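Workshop notebook, arm build, bench 2
Saturday, started 9:40

Continuing from the last July entry. Goal for the session: get the wrist camera view stable enough to judge cloth handling from it, and decide whether the bellows sleeve stays. The Badawi controller is back in with the new fuse holder. Drolico supply set to the same limits as before. Laundry set is the mixed one, teal and dark pieces together.
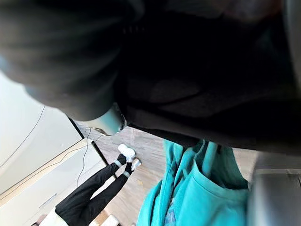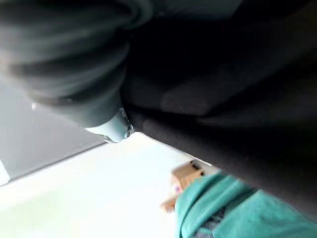
Wrist camera, both with teal cloth in view. Ribbed sleeve and pale tip are in the second.

Main observation on the camera mount: the arm's own parts take too much of the picture. In the first still the gripper fills most of the upper half and is out of focus. In the second the sleeve does the same thing from the upper left. Focus is set for working distance, so anything on the arm itself will be soft, and I don't want to change that. Options are to move the bracket outward or to tilt it. Tilt is cheaper. Bracket has two spare holes on the outer side, so try those before printing anything.

Second observation: exposure. The white surface in the second still is blown out and the dark cloth next to it is close to solid black. Auto exposure is being pulled both ways. The hem of the dark fabric is readable against the white, which is the edge the segmenter needs, but inside the dark area there is almost nothing to work with. Teal is fine in both. If the segmenter only ever had to find teal we would be finished.

Third: cables. Two thin black ones show near the white unit in the first still. They need to be kept out of the view or at least held in one position, as the segmenter likes thin dark lines and calls them hems. Add clips.

10:30. Locked exposure by hand. Tried three settings with the arm parked over the dark pieces. The longest one brings up the weave but loses the white completely and smears as soon as the wrist turns. Went with the middle setting. Saved in the config as finar_mid, along with the gain value, so it survives a restart. The old auto setting is still there under its own name. Do not delete it, the calibration script calls it.

11:15. Bracket moved to the outer holes. Arm now takes up less of the upper part of the view. Did not measure how much. The screws supplied with the Finar bracket are too short with the rubber washer in place, used the longer ones from the blue tin. They stick out on the back and will catch the sleeve if the wrist goes past its soft limit. Cut them down next time the bracket is off.

Re-ran hand-eye calibration after moving the bracket. First attempt failed to converge. The board was lying on the bench with one corner curled. Taped it to a sheet of glass, ran it again, converged. Residual is a little worse than before the move. Acceptable for cloth, would not be for anything with a hole to hit.

12:00. Grip force. Controller units, not newtons, do not quote these outside the notebook. Full scale is 2,000. At 339 the tip holds a single layer of the light fabric and loses anything with a seam in it. At 500 it holds the hooded top by the shoulder for the full lift, five lifts in a row. Left it at 500. Above that the fingers flex and the tip closes off axis, which we already knew from the Brurnthorpe gripper and is a property of the same finger stock.

The controller ramps force in steps of 100 and there is a visible hesitation at each one. Harmless, but it shows up as a wobble in the hanging cloth and the wobble upsets the pose estimate. Added a short wait after the last step before the camera is read. Cycle is slower. Leave it for now and fix the ramp properly in firmware.

13:20. Break.

13:50. Sleeve. In favor: keeps lint out of the wrist joint and stops cloth being pulled into the gap when the gripper backs away. Against: it bunches on the inside of the bend, and the bunch moves into the camera's view at high wrist angles. It also hides the grub screw on the collar, so every tool change starts with rolling the thing back. Tried it with one fewer rib clamped at the top. Less bunching, same coverage. Marked the clamp position with paint pen. Sleeve stays.

Checked the wrist joint with the sleeve rolled back. Clean, a few fibers near the bearing cover, removed with tweezers. Grease looks all right. Backlash feels the same as last month, which is to say there is some, on the yaw axis only. Not chasing it until the new gear arrives.

14:40. Ten picks from the mixed pile with the new settings. Seven clean, two picked double layers, one missed altogether and closed on nothing. The miss was on a dark piece over another dark piece, where the depth image had a hole. Both doubles came up with a dark piece stuck to the back of the one wanted. No collisions, no controller faults. Log is in the shared folder under today's run, file with the longest name.

Small thing: the emergency stop on the bench side has a sticky release. It stops the arm every time, tested it four times, but takes two tries to reset. Replacement is in the parts drawer, fit before the next powered session.

To do:
Trim bracket screws
Cable clips on the white unit, then re-check for false hems
Swap e-stop button
Ask Brurnthorpe if the finger stock comes in a stiffer grade
Write the force ramp change for the Badawi board
Repeat the ten picks with dark pieces only, finar_mid, lamp on and lamp off

Powered down 15:25. Arm parked, Drolico supply off at the wall.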